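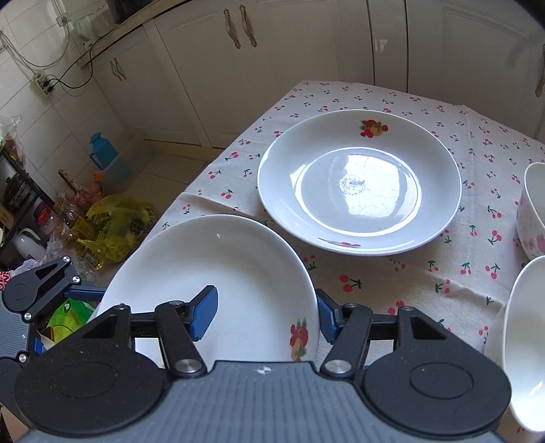

Cereal box shelf check, March 24, 2018

Box tops closed: OK. I went down the whole Clellura row and only had to re-tuck a couple.

Bugs: none, thank goodness! Sticky traps swapped out, next swap in April.

Damp: 40 percent on the little gauge, fine by me.

Shelf load: needs work. The Poleo shelf is bowing again — I moved 20 boxes down to the floor rack (flat ones, no cereal inside) and it still dips.

Sunlight: the Prudberg box with the cutout mask has faded on one side. Curtain stays shut from now on.

Prizes bagged: 2 left to do.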